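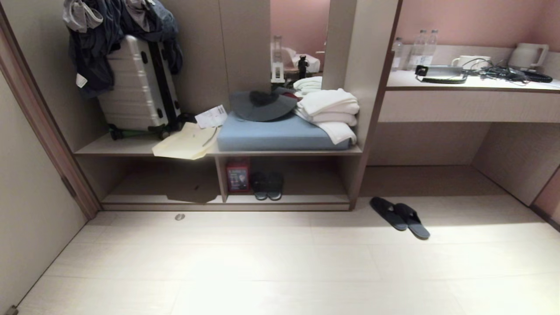

Fig. 1 Entrance unit, seat pad in the middle, mirror over it

4. Resetting the entrance unit (Listutari rooms)

4.1 Clear the pad first. Hat, towels, folder to one side. Keep papers in teh folder.
4.2 Suitcase upright, wheels on the shelf. Two hands.
4.3 Jackets off the case, on a hanger. Check pockets.

CAUTION: shelf limit is in sheet 3723. Never sit on the pad with a case up there.

4.4 Floor next. Dry mop only, go with the planks.
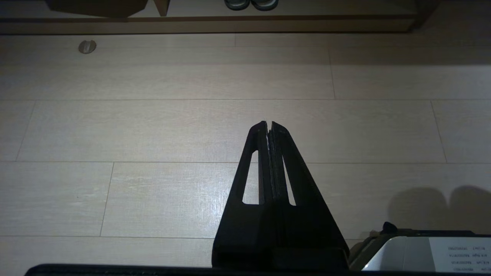
Grit in the seams, use the soft brush. No spray, it leaves marks. Tiles by the door are seperate, see 5.

4.5 Slippers: pairs together, toes out. 2 pairs per room, spares from Fludatstead.
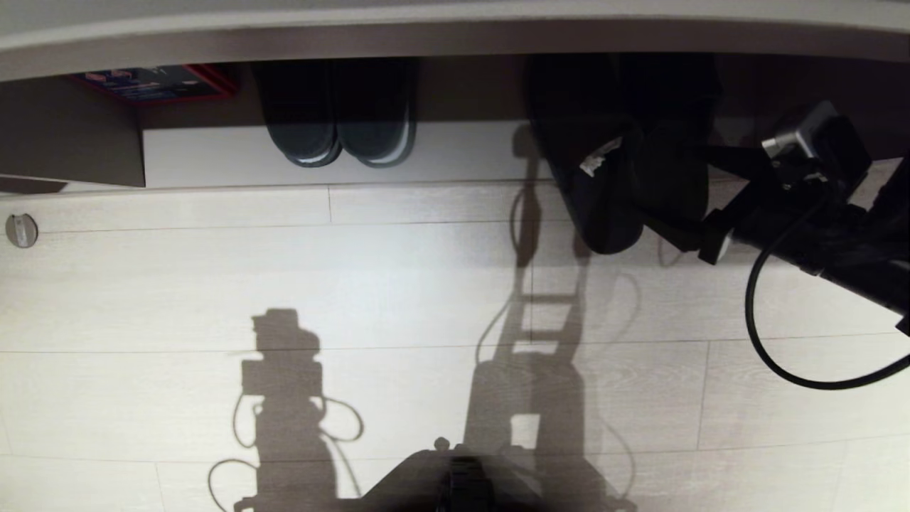 Fig. 3 Slippers at the plinth, toes out

NOTE: bags hanging over the edge go back up or into a free compartment. Leave tags on.

4.6 Wipe plinth, done.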